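6 Sep 2019
Bench notes, simulation side. Grocery packing challenge, student team entry.

Friday, so the good workstation was free from lunch onwards. Oranuch had left a sticky note on the monitor reading PLEASE DO NOT CHANGE THE FRICTION AGAIN, which I take to be aimed at me personally. I have not changed the friction. I have changed the gripper opening speed, and she can have that argument with me on Monday.

Where we are, for anyone who missed the meeting (Lertchai). The challenge is run out of Bikesbridge and this year's task is boxed goods: pick up a carton, hold it clear, turn it so the label faces the checker, put it down where told. There is a simulated round first and a real arm for the teams that survive it. We scraped in last year with a planner held together by comments. The planner has been rewritten since April and is now called Pandlow, for reasons which made sense late one evening and have not been revisited.

Morning: reran the grasp set overnight on the small machine. 3944 tries, and I had expected to come in and find it finished with a tidy table. What I found was 3000 lines of log and a full disk. Ouellet, our logging script, had been writing out the joint angles at every step whether anyone wanted them or not. Nobody did. Turned it down to start and end of grasp only. Deleted the old logs. Checked that I had deleted the right old logs, which in a better organised life I would have done the other way round.

What I could rescue from the run:

Tall thin cartons are mostly fine if the fingers come in level. If one side touches first the box gets shoved sideways, and the planner, being an optimist, closes anyway and calls it a success. Added a check on the gap between the pads after closing. If the pads have met in the middle there is no box in there, whatever the planner believes.

Grasps near the top edge swing. This is obvious to anyone who has ever picked up a cereal packet by the corner, but it took us until this week to put a wait in before the turn. Set it to 2 seconds. Lertchai wants it shorter because the round is timed. I want it longer because dropping things is also timed, in a sense. Two it stays until one of us has numbers.

Release is still bad. On opening, the box sometimes sticks to one pad for a step or two and then leaves in a direction of its own choosing. Hence the opening speed. Slower looks better by eye, and by eye is all I have, so not calling that one closed.

Afternoon: camera views. The rules ask for a side view of the lift and a view from close to the fingers. We had the first working ages ago. The close one kept pointing at the inside of the hand, giving a very detailed study of grey. The offset was being applied before the rotation instead of after it. One line to fix, most of the afternoon to find, and I would like it noted that the line was not mine. It was not Oranuch's either, according to the history. It belongs to an account called "temp", and temp has left the project.

Also switched the world background to plain slate and took out the room. The Zomgate scene we were using before had shelves, a skirting board and a door that the arm was inclined to plan around with great care. Rendering is quicker without it and the arm has less to worry about. Will need to put a proper surface back in before we test placing, obviously. A box cannot be put down on a colour.

Carton texture is still mush up close. The print smears and you can't read a word of it, which matters because the checker in the second half of the task is supposed to find the label. From the side it passes for a box of something. Lertchai says he can redo it at a higher resolution over the weekend. I have written this down so that it exists.

54 grasps rerun by hand after the fixes, with the side view up the whole time. Nearly all of them behaved. The exceptions were all at the same approach angle, tipped well forward, so I suspect the wrist limit and not the fingers. Have saved that set under "wrist_sulk" for Monday.

Stills off today's views: 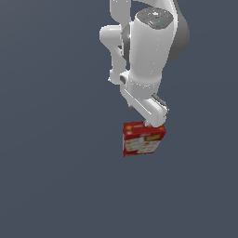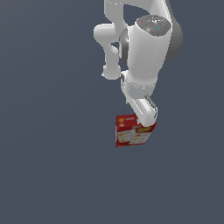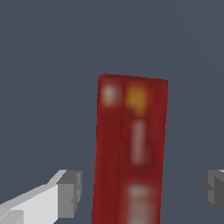 Red carton, new plain background. First two from the side camera, last one from the finger camera.

To do:
Put the work surface back (me)
Carton texture (Lertchai, allegedly)
Wrist limit, check against the arm's own file and not the one we typed in from memory (me)
Friction: leave alone (me, apparently)
Ask Oranuch whether the close view counts if one finger is only partly in shot. The rules say "both fingers visible", which could be read kindly.
Find out who temp was

Workstation left on, small machine running the full set again with Ouellet on a short lead. Please don't unplug it to charge a phone.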